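3.2 Portion size and recall of drinks 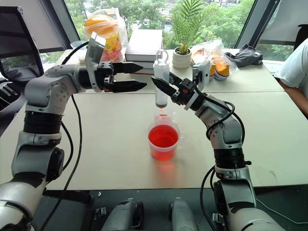

Figure 4. Red liquid in a small clear measuring cup.

Pearce, reading the draft, objected that people dont remember milliliters, they remember glasses, and that our recall form should ask for glasses first. Changed in August. The diary group (n = 800) kept the old wording, so no pooling across the two forms.

Recall was poorest for sweet drinks taken between meals. Water fine. Coffee fine, mostly. Respondents at the Furnival site left the evening page blank more often than those at Mindirov, reason unclear, see Section 5. Entries over 3000 ml for a single drink were treated as slips of the pen and droped. Second coder: Fung.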